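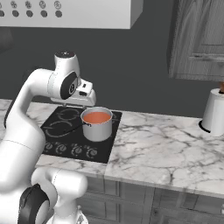

2 min read

Home | Syllabus | Handouts | Labs

Handout: Good practice for robots near a stove

I love this unit – a pan of soup or sauce makes every rule feel real! With liquid close to the rim, plan slow moves and gentle stops. Write down your speed limit before the run, then stick to it.

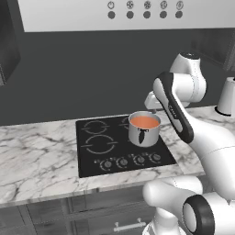
Written by the Nillonach Lab course instructor

Keep-out zones come next. Knobs and hood buttons each get one, and so does the pan rim until the grasp is planned. Check the whole arm against them – elbows hit things too! Log every contact, even light ones, and bring your log to class.

Contact: Nillonach Lab, Room 501 | Back to top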